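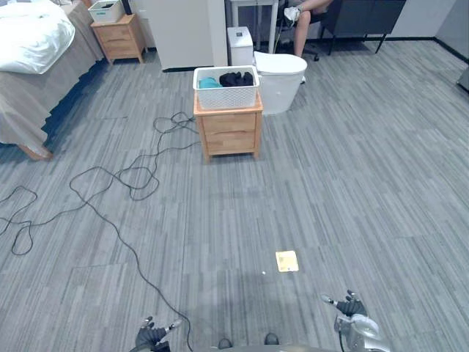

Carpet plank is a modular textile floor covering made in long, narrow rectangles and laid edge to edge over a hard subfloor. It is a variant of the square carpet tile and uses the same construction: a pile face, a primary backing that holds the yarn, and a stiff secondary backing that keeps the piece flat. Planks are used mainly in offices, classrooms, workshops and other large rooms where sections of floor may need to be lifted and replaced.

Format and pattern

The usual plank is four times as long as it is wide, although other proportions are sold. Gray is the most common color family. Manufacturers mix light and dark yarns along the length of the piece to produce streaks, so that a finished floor reads as a set of stripes and the joints are hard to find. Streaked patterns also hide lint and light soiling better than plain colors do.

Planks may be laid in several arrangements. In the ashlar pattern all pieces run in one direction and the end joints are staggered. Herringbone and basket weave patterns need more cutting at the walls. A room laid lengthwise tends to look deeper than it is, an effect described by the designer Bezawit Asfaw in her notes on the Irdale reading rooms, where 2,000 planks were laid parallel to the long wall.

Installation

The subfloor must be dry, level and free of old adhesive. Cartons are opened and left in the room overnight. The installer snaps a chalk line near the center of the floor, lays the first row against it and works outward in both directions. Arrows printed on the backing show the pile direction. Pieces are held with a tackifier, a pressure-sensitive adhesive that grips sideways but releases when pulled upward, or with adhesive tabs at the corners.

Furniture and cables

Low-pile planks support small furniture without lasting marks in most cases. Nightstands and cabinets on short legs put a concentrated load on the pile and may be fitted with felt or plastic cups. Cables left across the surface are a trip hazard and can snag on casters. In permanent layouts they are run along the wall or under a low-profile cover.

Maintenance

Routine care consists of vacuuming along the pile. Paper labels and stickers should be picked up before vacuuming, as adhesive residue attracts dirt. A stained plank is lifted with a flat blade and exchanged for a spare. Kedir Yimer, who surveyed floors at Negash, recommended keeping 10 spare planks from the original dye lot for each room.

See also: Carpet tile; Broadloom; Raised floor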